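Home | Data | Visits | Contact

Print this page | E-mail this page

Cellbridge open day - README

The folder holds the simulated two-arm episodes that we showed to visitors in March, in the Huvau building. There are 400 episodes, and 31 are kept for testing. The kitchen task uses a plate, a pan and a tray.

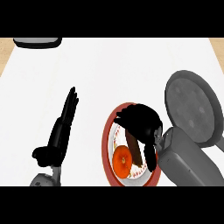 Refugio Cortés ran the demonstration and answered the questions. Visitors could choose an episode by its number - most of them asked for 218. Please write to Czesław Rutkowska before you share the files.

Contact: Cellbridge desk, Virnau | © Cellbridge | Back to top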